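Quoted for a full rewire, is any of this real?
Home Repair Board > Electrical > Hiring and quotes
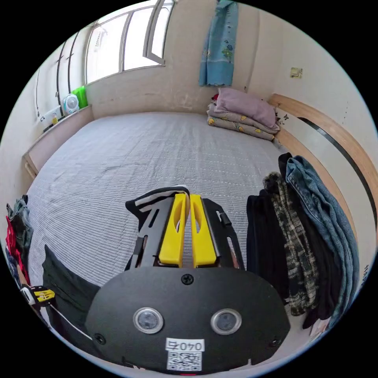

Page 1 of 1

gisombridge_dan
Posted Monday, 7:42 pm

House is from the fifties, we've been in it since January. I called an electrician out to add one outlet in the back bedroom. One outlet. He was in the house 18 minutes, took the cover off the panel, made a noise, and told me the whole place needs to be rewired. Then a quote showed up by email before I'd finished dinner.

The company is Layug Electric. The quote is two pages and one of those is their logo and a paragraph about trust. The other says "complete rewire, new 100 amp panel, all labor and materials" and a single number. No room list, no outlet count, nothing on patching the walls.

He says the cable is "the old kind" and that insurance companies won't touch it. My insurance company has touched it fine so far. What am I supposed to ask here? And is a 100 amp panel even an upgrade?

stodby_attic
Posted Monday, 8:05 pm

What amperage is the panel you've got? It should be on the main breaker. If it already says 100 he's selling you the same size you own.

And "the old kind" of what? Cloth covered? Aluminum? Knob and tube? Those are three different conversations and he ought to know which one he's having.

gisombridge_dan
Posted Monday, 8:11 pm

Main says 100. So there's that.

He didn't say. I asked and he said "you don't want that in your walls."

Othmane Saber
Posted Monday, 8:30 pm

I did this work for 24 years and I'll be the unpopular one. You can learn plenty in 18 minutes with a panel open. If there's no ground on the branch circuits and the insulation crumbles when you move it, you've seen enough to worry. Being fast doesn't make him a crook.

The quote is bad, I agree. A one-line price on a rewire is a guess with padding on it. But don't go from "bad paperwork" to "nothing wrong with my wiring." Plenty of good electricians write terrible quotes.

wirenut_lou
Posted Monday, 8:44 pm

Sorry, no. He was called for an outlet. If he found crumbling insulation he'd say "crumbling insulation" and point at it. "You don't want that in your walls" is what the guy who sold my mother a water softener said.

Every company around here has the same website too. Licensed, insured, family owned, serving Gisombridge and every town within driving distance. I looked up three of them once and two had the same paragraph with the town name swapped. I don't believe any of it until I've seen a license number and looked it up on the state site myself.

Othmane Saber
Posted Monday, 8:52 pm

The website is written by whoever they paid to write it. Tells you nothing either way. Look up the license, yes.

Asmaa Benkirane
Posted Monday, 9:20 pm

We went through this two years ago on the other side of town. First quote was a full rewire. Second company, Bostwood, charged us a flat fee for an inspection and gave us a written report, circuit by circuit. Of 13 circuits, four needed replacing. The rest was newer cable somebody had run when the kitchen was redone.

I'm not saying Bostwood is wonderful. They were late both days and left a hole behind the dryer that they swore was there already. But I had a list, and I could take the list to other people and get prices on the same work.

wirenut_lou
Posted Monday, 9:26 pm

You paid a company to tell you how much work that same company should do. How do you know it was four and not two?

Asmaa Benkirane
Posted Monday, 9:33 pm

Because I had a different company do the work, and the permit inspector looked at it. At some point you have to believe someone, Lou.

wirenut_lou
Posted Monday, 9:35 pm

Do I

stodby_attic
Posted Monday, 9:50 pm

Dan, things I'd put in an email to Layug so the answers are in writing:

What type of cable is it, and where did you see it?
Which circuits have no ground?
Why replace a 100 amp panel with a 100 amp panel?
Who pulls the permit?
Who patches and paints?
How many outlets, switches and fixtures are in the price?

If he answers all six, fine, maybe he's just lousy at quotes.

gisombridge_dan
Posted Monday, 10:14 pm

Sent it, pretty much word for word. Also found the license number in tiny print on page two. It's active, no complaints listed, for whatever that's worth.

wirenut_lou
Posted Monday, 10:19 pm

No complaints listed means no complaints listed.

gisombridge_dan
Posted Monday, 10:58 pm

He wrote back already. Says they pull the permit, patching is "by others," and the panel is a brand he doesn't like. Skipped the question about the cable. I'm going to pay somebody for a separate inspection and I still don't have my outlet.

Othmane Saber
Posted Monday, 11:06 pm

Ask him which brand. A couple of the old ones really are worth replacing, and I'd want that answer before you write him off.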